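Estíbaliz Ibarra
Friday, August 7, 2026

Finished indexing the parish chapbooks this week. 721 pamphlets, most of them telling you how to die well, a fair number telling you how to keep bees.

The trouble with religious pamphlets is that the printers of Rullum reused title pages. I have 3 with the same cover, the same saint and the same date. Inside: a sermon, a hymnal, and a complaint about the price of candles.

Earlier bibliographers handled this by listing whatever the cover said and going to lunch. I understand them better every day.

The Cordero list, which everyone cites, gives 200 titles for the district. I've now tracked down 90 of them. Several of the rest look like one hymnal, spelled differently each time.

Also, "printed for the author" keeps turning up on tracts by men who had been dead for decades. Good for them. I can't get an editor to answer my mail while breathing.

Before anyone asks, yes, I'm keeping the Nindov tracts in a separate section. They're in another language, they quarrel with a different bishop, and they have much better insults. 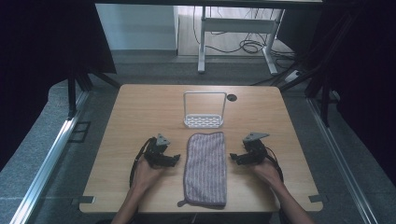 Clementina Lobo: The candle one might be a reply to something. Have you checked the guild petitions? They borrowed sermon covers to get past the censor.

I had not checked the guild petitions. There are four boxes of guild petitions. Thank you, Clementina, I had plans in August.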